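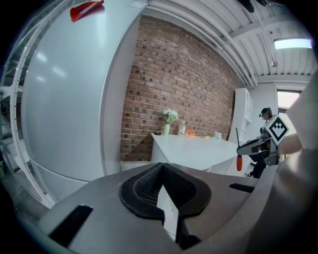
Trurkiswood, Jan 13, 2024

Notes for Session 4: Holding Things, and Then Letting Go of Them

Read this before you come in. I know how that sentence usually goes, so the important part is at the front: the grippers live on the charging shelf, and they go back on the charging shelf. Two spent the break in a backpack. They have been returned and we will say no more about it, except in the grading.

Where we are

Last session you learned to hold a gripper by its handle and close it on a foam block. Most of you did this well. Several of you did it 28 times in a row without pressing record, and I hope it was good exercise. This week we move to the white table by the brick wall and start collecting demonstrations that a policy might learn something from.

The task is called Cluker, after a spelling mistake in the first assignment sheet that has outlived the sheet. You pick up a small object from one part of the table, carry it to another part and put it down. A toddler can do it. The toddler, however, has been collecting data around the clock for two years and you have until May.

What the fingers see

The near camera looks out over the gripper's own housing, with the black finger pad in the middle of the view. Get used to it. Your recording will always have a large piece of gray gripper in it, and this is useful to the model, which needs to know where its own fingers are. The pad has a textured inner face and a raised rim. The rim helps with round things and gets in the way of flat ones, so if you are picking up anything thin, come at it from the side and slow down before contact.

The square black-and-white marker on top of each gripper is how we recover its position. It has to be visible to be of any use. Students cover it with a thumb, a sleeve, and once a name sticker. If you are working in pairs, look across at your partner's marker now and then. When you can't see it from where you stand, say so, out loud, in a normal voice.

Choosing objects

Start with something small and light. Glass counts as an advanced topic. The vase with the flowers in it is there as clutter, and clutter is part of the task: the policy has to learn to reach past things it should leave alone, as do some members of this class. Anyone who wants to attempt the lidded jar should talk to me first and move the vase second.

Don't tidy the table between takes. Do change it. Slide an object over, swap two of them, turn one around. A hundred identical demonstrations will teach the model one demonstration very thoroughly.

Procedure

Work in pairs, one headset each. Put it on before picking up the gripper, as there is no graceful way to do it afterward.

Hold the gripper still above the table for a slow count of three, then start.

Reach, close, lift, carry, lower, open. Pause after opening. The pause matters more than you would think, and skipping it gives us a robot that flings.

If you drop the object, finish the motion anyway and mark the take as failed. Failed takes are kept. I have graded enough spotless logbooks to know what they mean.

Each pair owes me 17 good takes by the end of the session. The class total so far is 155, of which the Hebden script accepts 13. We will go over the reasons together, and yes, your handwriting in the object column is one of them.

Naming your files

Pair number, object, take number, with underscores. No spaces. "final" is not a take number, and neither is "final2." Upload to the Fovside folder before you leave the room. Laptops that are going to do it tonight have a poor record.

For next time

Watch three of your own takes at half speed and three of another pair's. Write half a page on where the fingers first touch the object and whether that was the place you meant. Most people find it wasn't. If your half page says that every grasp went as planned, attach the video, and I'll bring popcorn.

Then sketch, on paper, what you think the arm should do when the object isn't where it was during training. Stick figures are fine. We'll use the sketches in Session 5 when we talk about recovery, and I will ask for volunteers in the sense that I will read names off a list.

Questions go to Sudheer Bangera, before or after class. During a take I am watching your marker and will not hear you.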